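Stop Faults on the Training Arms: Frequently Asked Questions

Nesuvus Technical Training, Automation Department
Last revised in May

The following answers concern the stop-release fault reported on the training arms in Cell 2 and the rules that now apply to all students, instructors and visiting staff. Questions not covered on this page should be sent to Shanti Tyagi, Laboratory Safety Lead.

What happened?

During a morning practice session, an arm in Cell 2 was stopped by a student while it was being guided by hand. The arm held its position as expected. When the stop was released, the arm moved without any command from the student and traveled 200 millimeters toward the edge of the table before the cell emergency stop was pressed. No person was touched. The gripper mount was bent and has been replaced.

Was anyone hurt?

No. The student was standing outside the marked reach of the arm. The event was recorded as a near miss and is being handled under the same procedure as an injury.

What caused the arm to move?

The controller had kept a motion command in memory from the moment before the stop. Under normal conditions this command is erased when the arm enters the stopped state. A timing error in the Brostano cell software allowed the command to survive if the stop was pressed within 300 milliseconds of the end of hand guiding. Releasing the stop then allowed the old command to run.

The fault was reproduced twice on the bench by our own staff and once by the software supplier.

Does the fault affect every arm?

It affects arms running the Brostano cell software with hand guiding turned on. Arms in Cell 4 use the older Postuta controller and do not keep motion commands in this way. The new rules still apply in Cell 4, so that students who move between cells follow a single procedure.

Can I see the fault in the simulator?

Yes. The Chornovol simulation package has been updated with an exercise that repeats the sequence of events. Students are required to complete it before returning to Cell 2.

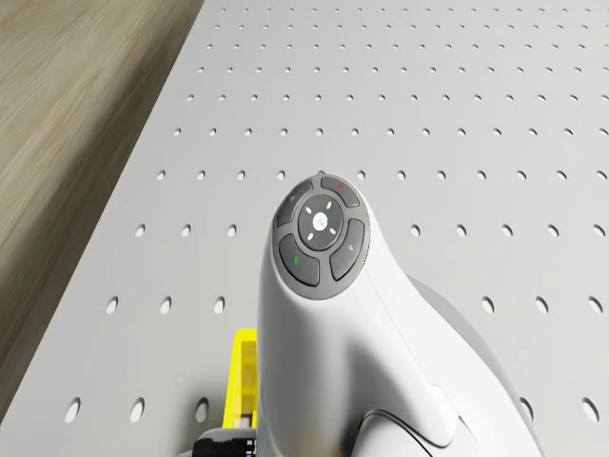

Stop faults of this kind are hard to recognize because the arm looks the same whether or not a command is waiting in memory. Students often assume that the controls nearest to their hands will tell them what they need to know. The round panel at the tip of the arm has four curved buttons set around a raised central one, and the small red dot on one of them and the green mark on another are easy to find at a glance. Neither marking should be read as a report on the condition of the controller. The waiting command appears only on the cell screen, under Motion Queue, and the queue must read zero before any stop is released. In the exercise, the student is asked to check the queue before touching any control on the arm.

May I use the panel on the arm to stop it in an emergency?

No. In an emergency, press the cell emergency stop mounted on the guard post. It removes drive power from the arm. Controls on the arm itself are for ordinary operation and may place your hand within the arm's reach.

What is the correct procedure after a stop?

Step back behind the floor line.
Tell the other people in the cell that the arm is stopped.
Read the Motion Queue on the cell screen.
If the queue does not read zero, select Clear Queue and wait for the confirmation message.
Ask the instructor for permission to release the stop.
Release the stop with one hand on the enabling switch.

If the confirmation message does not appear, leave the arm stopped and call the instructor. Do not restart the controller. A restart erases the log, and the log is needed for the investigation.

Has the software been corrected?

A correction was received from the supplier and installed in Cell 2. It was tested over 800 stop-and-release cycles, with the stop pressed at different points during hand guiding. The arm remained still in every cycle. Cells 1 and 3 are waiting for the same correction, and hand guiding is locked in both until it has been installed and signed for.

Why is the manual queue check still required if the software has been corrected?

The correction addresses the timing error that was found. The queue check protects against any other error with the same result. The requirement will be reviewed at the end of the current term. Until a decision is posted, it remains in force.

What speed limit applies during hand guiding?

The limit has been lowered to 200 millimeters per second in all cells. The setting is protected by a password held by the instructors. Requests for a higher limit for project work must be made in writing and must include a drawing of the work area.

I missed the simulator exercise. May I attend my session in Cell 2?

You may attend and observe from outside the floor line. You may not operate the arm or hold the enabling switch. The exercise can be completed on any workstation in the computer room and takes less than one class period. Your record is updated overnight, and an instructor can check it at the start of the next session.

How do I report unexpected movement?

Press the cell emergency stop, move away from the arm and inform the instructor at once. Complete Form 2 before leaving the building. Please write down what you pressed, in what order, and what the cell screen showed. Reports made in good faith do not affect grades, and a student who stops a cell for a reason that later proves harmless will not be charged for lost time.

Who may read the investigation report?

The report is available to enrolled students and staff at the laboratory office. Copies for employers who sponsor students can be requested from Shanti Tyagi. Student names have been removed from all copies.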